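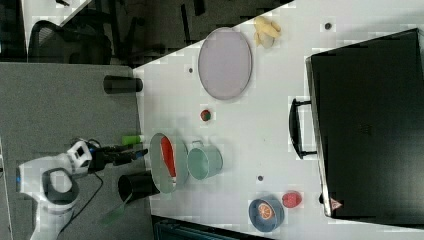
Trays and toys on a white table

Shared studio lease ending, how do I split the storage and the teaching hours?

Posted by Estela Aravena

I rent half of a painting studio in the Mudaliar building with one other painter. We have shared it for two years, and the lease comes up for renewal in April. The landlord wants one name on the new lease instead of two. My studio mate is fine with it being mine, and she would pay me her half each month.

My problem is that we use the room differently. I work in oils, mostly large canvases, and I need wall space and somewhere for things to dry. She does watercolor and runs a class for up to 12 people, which takes over the whole floor for an afternoon. When she teaches I can't paint, and I have to move anything that is still tacky into the hallway. Last month a canvas got bumped out there and I had to redo a corner of it.

Should she pay more than half because of the class? And is there a normal way to write this down? We have never had anything on paper between us. I don't want to make it unfriendly – we get along well and I would like to keep her.

Mieczysław Marciniak

I have had the lease in my name at Flollberg for seven years and have sublet to five different painters in that time, so I can tell you what we do.

First, read the new lease for the word "sublet" before you sign it. Mine needed written permission from the landlord. He gave it in a short letter, but he could have said no.

Second, keep the rent and the class separate. Split the rent by half if you each get half the wall and half the storage. Then charge a flat fee for each class. We settled on $129 a month for one afternoon a week, which goes toward heat, cleaning and paper towels. If she skips a month she doesn't pay it.

Third, put up a drying rack on your side that stays put during class. I built mine from 2x2s with dowels, and it holds canvases up to 40 inches upright with a gap between them. Hallways are bad for wet work, and in my building the fire inspector won't allow it anyway.

For the paper part, one page is enough. Rent, due date, class hours, who buys what, how much notice to leave. Both sign, both keep a copy. Also ask whether her students are covered if somebody trips. With your name alone on the lease you want to know that before April.

conum_prints

Just split it 50/50 and paint in the mornings. You said you get along

Katutell

Agree with most of what Mieczysław wrote, but I would not set the fee per month. We did it per class and it caused fewer arguments over holidays. Also decide now who gets the sink first after class – ours had a line of people rinsing brushes for half an hour, and I couldn't clean up my own things until they left.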